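# Patterned paper over old painted wallpaper, will the seams hold?

Posted in Walls and Ceilings | 1,127 views | 2 replies

**milk_and_nails**

Good evening to all. We moved in October to an old house in Trostavness and the small bedroom at the back has wallpaper which somebody has painted over, I think more than once. Most of it sits tight on the wall. Near the window there are two places where it has lifted, and when I press there with the finger it makes a dry sound.

I would like to put new wallpaper in this room before my mother comes to stay. My husband says we can go directly on top, because the old one is already paint and paint is a good surface. I have read opposite opinions and now I do not know. The wall behind is old plaster, and I am afraid that if I pull the paper, the plaster will come with it. 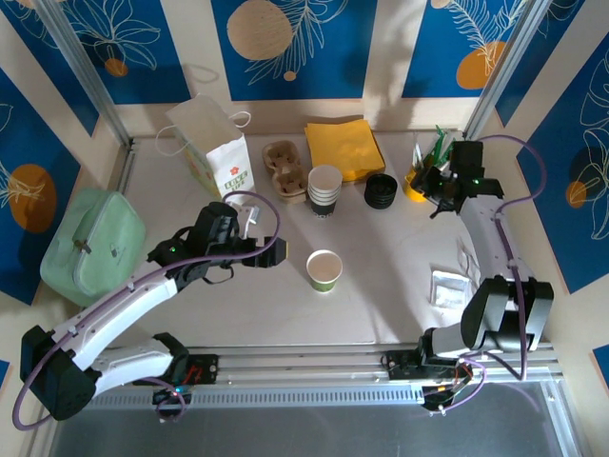

My second question is about matching the pattern. I have done wallpaper only one time in my life, and it was plain, so there was nothing to match. Now I want something with blue ground, white line drawings of plants and circles in orange and tan, the same type as the blue panels in the picture. A circle which is cut in the middle and meets its other half a little too low will be visible from the door, I am sure of it. The repeat on the roll I like is 30 cm. How much extra must I buy, and where do I begin, in the corner or at the window?

The room has one outside wall, which gets cold. I have a bucket of Monodeck ready-mixed paste from the last owners, not opened. Thank you for your patience with my English.

---

**old_terrace_tom**

Strip it. Always strip it. Painted paper is a pain but score it, soak it, steam it, wait, scrape. If plaster comes off it was coming off anyway. Filler is cheap.

Wouldn't use paste of unknown age either.

--- 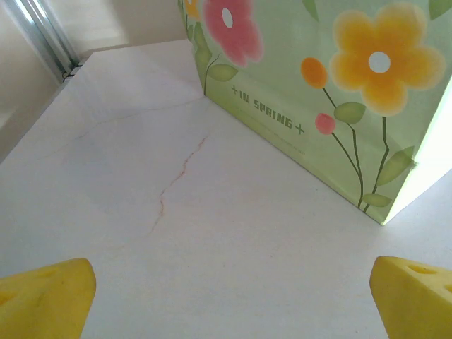 **Ginevra Sartori**
*replied 4 December 2023*

Stripping is also my advice, but I would like to say it with a little more detail, as I had almost the same wall and I made it worse before I made it better.

First make a test in a place that will be hidden, for example behind the wardrobe. Cut a small square in the old paper and try to lift one corner with a wide scraper. If the top layer comes away and leaves a thin backing, you are lucky, the backing takes water very well and will be soft in a quarter of an hour. If nothing moves, score the paint lightly and use a steamer. Keep the steamer moving. I held mine too long in one place and a piece of plaster as large as a plate came down on my shoe.

When the wall is clean, wash it, let it dry fully, and fill the holes. After this comes the step people skip, the lining paper. Hang it horizontally, so that its joints never fall in the same line as the joints of the top paper. I used the Vastel one in the heavier weight. On your cold outside wall I would not hang anything before you have checked that it is not damp. A cold wall is acceptable, a damp one will lift every seam you make.

For the paste I agree with Tom. Open the bucket and smell it, and if it is sour or has water standing on top, do not use it.

Now the pattern. Your repeat is 30 cm, so on each length you can lose up to this amount. Measure the wall height, add 10 cm for trimming, then round up to the next full repeat. Multiply by the number of lengths and you have the real quantity. Buy one roll more, from the same batch number. In my case the shop (Jiang, near the harbour) took back the unopened one without discussion, but ask before you pay.

Circles are strict, you are right to worry. A loose flower is easier. The orange one on the green packet in the photo has soft, blurred petals, and with such an edge a small mistake in the joint would be hard to find. With line drawings I look at the match at eye level first, and I let the error go to the floor, where the bed will cover it.

Begin from a plumb line, never from the corner itself. Corners in old houses are not straight. Mine was wrong by 2 cm from top to bottom. The last joint, where the pattern will not meet, should be above the door.

---

**milk_and_nails**

Thank you both. I did the test square behind the wardrobe and the paint layer came off in one long strip, the backing stayed. The paste smelled terrible, so it is gone. I will buy the lining paper tomorrow and ask about the batch numbers.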